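Snack Aisle Refit — Photo Gallery

The dry goods room at the Vesico site was rearranged in September. Bagged snacks moved off the floor pallets and onto shelving, with the bags hung instead of stacked. The notes cover fittings, spacing and labeling, in the order the work was done. Measurements are in millimeters unless stated.

Uprights and beams
Boltless racking from Skarell. Beams clip into the uprights at 50 mm steps and are locked with a pin at each end. Check the pins again after the first full load.

Shelf depth
Decks are 600 deep. A 400 deck was tried first and left no room for cartons behind the hanging stock.

Leveling
Each bay was leveled at the feet with steel shims, 16 shims in all. The floor falls toward the drain, so the end bay needed most of them.

Hanging strips
Proltell clip strips, fixed at the top of the bay. The clips grip the heat-sealed end of the bag. Rated load is 200 g per clip, well above the weight of a single-serve bag, but two bags on one clip will slip out sideways.

Clearance
Bags should hang clear of the deck or just touch it. A bag that rests its full weight on the deck folds at the lower seal and creases across the print. Foil film holds a crease — it does not flatten out again once the bag is rehung.

Color grouping
Bags are grouped by flavor, then by pack size. Where two flavors share most of their colors, go by the printed code and ignore the artwork. 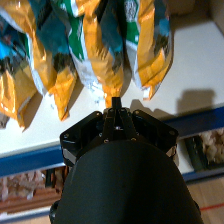
Pack sizes over 200 g stay in their cartons on the lower level. They are too heavy for the clips and the seal tears at the corner first. Cartons go label side out, with the top flaps cut off and the front edge left at full height.

Lower level
Mixed stock and odd sizes. This level is still being sorted. Soft packs should not go under boards or cartons, as the film scuffs quickly along a hard edge.

Labels
Zeng label holders, snap-on type. They fit the beam face without adhesive. The first batch was cut too short and slid along the beam, so end stops were added.

Open items
Replace the bent clips in bay two. Recheck the shims after the next floor wash. Spare pins are in the drawer under the packing bench — return any that are left over.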